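Search this site
Search
Enter keywords

21 Nov 2022
By a second-year student, Household Design, Gesham College

Dish Racks in Small Shared Kitchens: Project Report

My project looked at how dishes are dried in the student kitchens at Mundley House. The kitchens are small and most have a single counter next to the sink. I wanted to find out which kind of rack takes up the least room and still holds the plates for a full meal.

I began in May with a short survey. I got 34 replies. Of these, 17 said they left plates flat on a towel, and most of the rest used a wire rack that came with the kitchen. The main complaint was that the rack took up the counter where they wanted to chop food. The second was that plates slid into each other.

I then compared three racks. The first was the wire one already in the kitchens. The second was a folding plastic rack from Groltura. The third was a wooden rack with pegs, based on a plan in the Juhász workbook we use in class. I set a limit of 70 dollars for all materials and stayed under it.

The wire rack held the most, but cups tipped over in it. The plastic rack folded away well and felt weak at the hinge. The wooden rack was the one people asked to keep. Its weak point is in the spacing, and I had to drill the base rail twice.

Peg spacing matters more than the size of the rack. When I first set the pegs I only measured round dinner plates, and several people in the house own other shapes. An oval plate, like the pale blue one held by its rim in front of the wooden rack, has to be turned nearly on edge before it will go between upright dowel pegs, and the gap has to suit its long side and its short side. If I did the project again I would collect plates from every kitchen first and mark the peg holes after that.

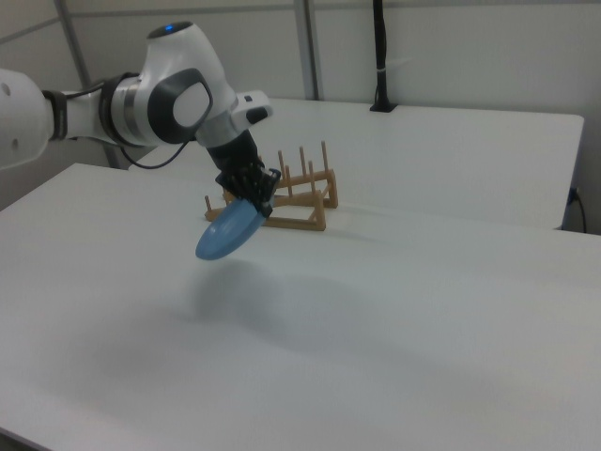
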